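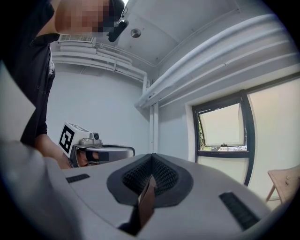 Black short sleeves, gray layer underneath.

The Gaete coat, finally

May 9, 2022
by Violeta Garrido
5 min read

OK so the coat. I promised this back in winter and then didn't do it. Quick one, typing between fittings, sorry in advance for the spelling.

For anyone new: Gaete was a small dressmaking house, custom orders first, then a little ready to wear line at the end. Coats and suits mostly. Some evening, not much of it good. I've been collecting the coats for years and I own more than I should. The one I want to talk about is the navy wool, swing back, bracelet sleeves, from what I think is the second to last collection. Bought it from Pendo Koech, who had it on the rail at Nakik with a tag that said "car coat, unlabeled."

It is not unlabeled. The label is inside the left pocket. They did that for a few seasons and dealers miss it all the time, which is great for me and bad for everyone selling.

What I knew going in: wool, silk lining, three-piece collar. What I didn't know: the whole front is pad stitched by hand. All of it. I opened the lining at the hem because it was coming away there anyhow, and had a look up inside with a flashlight. Tiny stitches, a bit uneven near the shoulder. Somebody was tired or somebody was learning. There's a canvas, and then a second smaller piece over the chest, and then a strip of tape along the roll line pulled just tight enough that the lapel wants to fold by itself. You can iron that lapel flat and it'll roll back over. I tried. Don't try.

The back is the part I love. No center seam. The fullness comes out of two darts that start way up by the neck and just let go. Most swing coats from then get there with a yoke and gathers, and they look like a tent on anyone under a certain height (me). This hangs close through the shoulder blades and then moves when you walk. Zoila Giraldo, who cut for them near the end, told me they draped those backs straight on the customer and never on the form. Made people stand there with their arms out for ages. She said the clients hated it and came back anyway. 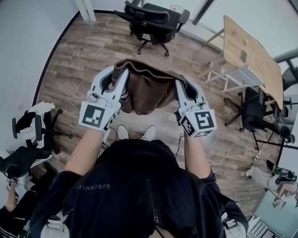 She also told me the sleeves were a money thing. Shorter sleeve, less cloth, and everyone was wearing long gloves so who cared. I had a whole theory about the bracelet sleeve and showing off jewelry. Wrote a very long caption about it once. Ignore that please.

Other stuff, no order:

The buttons are replacements. Right size, wrong everything else. The originals were covered in the same wool, I've seen them on the gray version Roya Jalali has. I'm going to get some made if I can find enough cloth in the seam allowance.

Lining is shattering under the arms. Normal for silk this age. I'm not replacing it. I'll put a net over the worst bits and stop wearing it to things with food.

There's a number inked on the inside of the collar stand, 2297. I think it's an order number. Roya's has 453 in the same spot, same handwriting or close to it. If they ran in one sequence then hers is way earlier then mine, and that would mess up my dating, because the cut on hers looks later to me. Smaller collar, narrower back. So either they restarted the numbers or I've got the collections backwards. Horacio Valdebenito thinks restarted. He has the order books, or some of them, there's a gap where one got water in it. He's checking for me, no rush, he has an actual job.

If you own one, please look at the collar stand and tell me the number. And the pocket. Comments or email, either one.

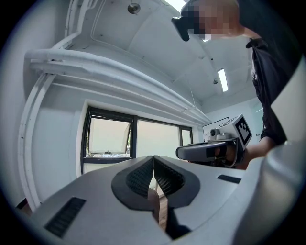 Wearing it now

Heavy. Heavier than it looks. I wore it over a thin knit to the Visoser opening and was fine outside and cooked inside in ten minutes. It needs a narrow skirt or slim pants under it, anything full and you lose the back completly. Flat shoes are OK. I was told no on flat shoes and I disagree.

I did take it to Wusov for a steam, not a clean. They hang it, steam from the inside, leave it overnight, and don't go near the lapel. Tell them about the lapel. I write it on a piece of paper and pin it on.

Next up is the brown suit with the awful pockets, probably August, there's a lot of unpicking first. Also I owe Zoila a lunch and a proper list of questions, so if you've got something you want asked, put it below and keep it about the clothes.

Back to pins.

41 comments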